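Lists | Birnmont Robotics Club | Archive | By thread | By author | Search

Subject: Re: [arm-team] finger play and the homing offset
List: arm-team
Previous by thread | Next by thread

> The second arm lost its grip on the 30 mm block three times on Tuesday.
> I've been through the logs and the commanded width is correct every time.
> I think the fingers aren't parallel when they close. Can we shim the
> right one before the Bristgate round? Also, does anyone know why the
> homing offset in the config is 319? The other arm uses a different
> number and I don't want to overwrite it if it means something.

Taking the second question first. 319 is in encoder counts, and it is the distance from the hard stop to where we call the fingers fully open. It was measured on this unit after the rack was refitted in August. The other arm has its own number for the same reason. Do not copy one into the other. If you take the pinion off for any reason the offset is void and you have to home again and write down the new value. It goes in the config and in the paper log, both.

On the shim: please don't yet. A shim would hide the problem if the play is in the carriage, and we would be chasing it again at Bristgate with less time. I'd like to know where the play is first. There are only a few places it can come from:

- backlash between the rack and the pinion
- the carriage on its guide rail
- the finger mount bracket, at the screw
- the finger plate itself, if it is bent

Backlash is the easy one to check. Power on, hold position, and push one finger sideways along the travel with your thumb. If the finger moves and the encoder does not, the slack is between the motor and the finger. If both move, the holding current is too low and it is a software matter. Rothe's note on the drive board says the current limit resets to default after a brownout, and we had one of those at the last session, so read the limit back before you blame the mechanics.
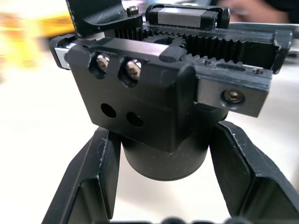

For the carriage, power off and try to rock it on the rail. Rock it front to back, then twist. You should feel nothing in either direction. If there is a click, stop and post to the list before taking the end cap off, as the balls come out of that type and we have no spares.

The bracket screw is the one I suspect. It has to be snug before the small screws on the top edge are touched. If you do the small ones first, the bracket seats at an angle and the finger tip ends up out of line even though everything feels tight. Order is: large screw to finger tight, small screws to finger tight, large screw to full, small screws to full. No thread lock until the alignment check has passed.

Alignment check, for those who missed that session: close the fingers on the ground bar at low force and slide a feeler gauge in at the tip and at the root. Record both. A difference of one leaf is fine. More than that and the block will roll out toward the wide end when the arm speeds up, which would fit what you saw in the logs.

Scratches on the finger plates don't matter for this. Burrs on the gripping face do. Run a fingernail along it and if it catches, use the fine stone, lightly, with the plate off the arm.

Two other items while I'm writing:

1. The Bestine controller firmware stays at version 7 until after the competition. I know the newer one fixes the jog screen. It also changes the force units, and all our grip values would need redoing.

2. Whoever has the long hex driver, it needs to be back in the drawer. The deep screws in the housing can't be reached properly with the short key and it will round them off.

Please post the feeler numbers here as plain text. I can't open the spreadsheet from the lab machine.

-- list maintainer, arm-team

Comments on this archived message (3)

gearlash: We had the same rolling problem on a parallel gripper. Bracket angle, as described. The tightening order fixed it.

mk2_arm: What force do you use for the alignment check? "Low" could be anything on our drive.

reader: Does the encoder test still work if the encoder is on the output side of the gearbox? Ours is and I get no difference either way.

Reply | Report | Next message | Back to archive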